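What my grandmother's television taught me about the pause

31 Oct 2020

I want to write today about a comedy program which most of you did not see, and which I saw only in pieces. It was called The Pinheiro Hour, although it lasted 39 minutes, and it was on the small station where I grew up before my family moved. My grandmother watched every episode. She did not laugh very much. She nodded, as if somebody had brought her the correct change.

The program was made by a husband and wife whose stage name was Pinheiro. He was tall and always wore the same coat, she was small and played everybody else: the landlord, the nurse, the bride, the dog. There were 163 episodes. In September a small archive called Stunen put 21 of them on its website, and I have now watched all of these, some of them twice. The sound is bad in the first six. In number four there is a hum during the whole sketch in the bakery, and you must be patient with it.

When I was a child I thought that the jokes were in the words. I did not always understand the words, so I thought that I was missing the jokes. Now I am older and I understand the words very well, and I can say that many of them are not so good. There is a song about a mayor that goes on too long. The weak part of every episode is the opening speech, where he stands at the side of the stage and talks about the weather in Rivari, the town where every sketch happens.

But then she comes in, and she waits. She looks at him, he looks at his shoes, and for a long time there is only the audience breathing. I measured one of these pauses with my phone. It was 21 seconds, the same number as the episodes, and I was pleased by this for no good reason. On television now I think somebody would cut it to two.
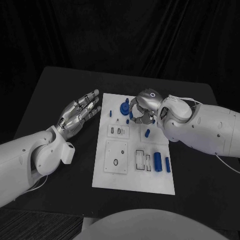 Kha Từ wrote to me after my last post that I am too kind to slow comedy: "You call it a pause, but sometimes the actor has forgotten the line. My father worked backstage in a theater and he said half of the famous silences were a person looking for the next word. I like the Pinheiros too, but please watch the wedding sketch again and look at her eyes."

So I watched the wedding sketch again. I must admit that Kha has a point. She looks quickly to the left, where I suppose a prompter was sitting, and then she turns the veil around in her hands until the line comes back to her. It is still my favorite moment in the sketch. The veil was probably not planned at all, and the audience laughs at it more than at the line.

The book which helped me most is a thin one by Albertina Seixas, called Nobody Sits in the Good Chair. I bought it used, and the seller had forgotten a bus ticket inside. She spends one whole chapter on the sketch with the suitcase, and she explains how the couple worked. They did not write a full script. They wrote the first line and the last line on a card, and between them they wrote only the names of objects: suitcase, umbrella, cold soup. During rehearsal they found out what to do with each thing. If an object was not funny after three days, it went back to the storeroom.
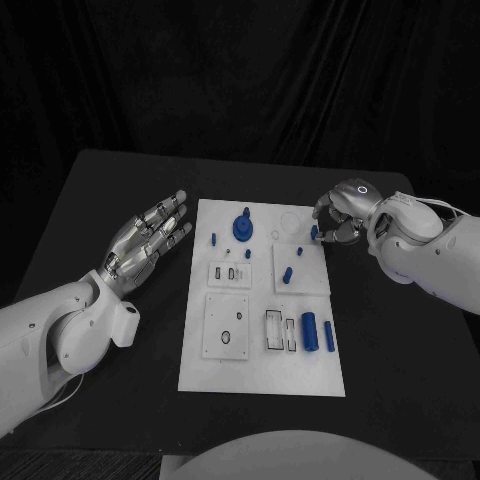
The cold soup survived for nine episodes. In the first of them he only carries it across the stage and says nothing about it. Later she tries to sell it to him, and then they both have to hide it from a priest. By the last one they need only to put the bowl on the table and the audience is already laughing -- you hear one man in particular, very loud, who I think must have had a ticket for the whole season.

Seixas says that the station received 579 letters when the program ended. My grandmother's letter could be one of them. My mother remembers her writing at the kitchen table and asking how to spell "disappointed," but she does not remember if there was a stamp.

If you want to begin, please do not begin with the first episode. Begin with the suitcase, which is the twelfth on the Stunen page, and then go to the wedding. The subtitles were made by a group named Jomlow and they are good, except that they translate the dog. I turned them off for the dog.

Next time I will write about the mayor song after all, because my brother says I was unfair to it. He can still sing all of the verses, and he did so on the telephone.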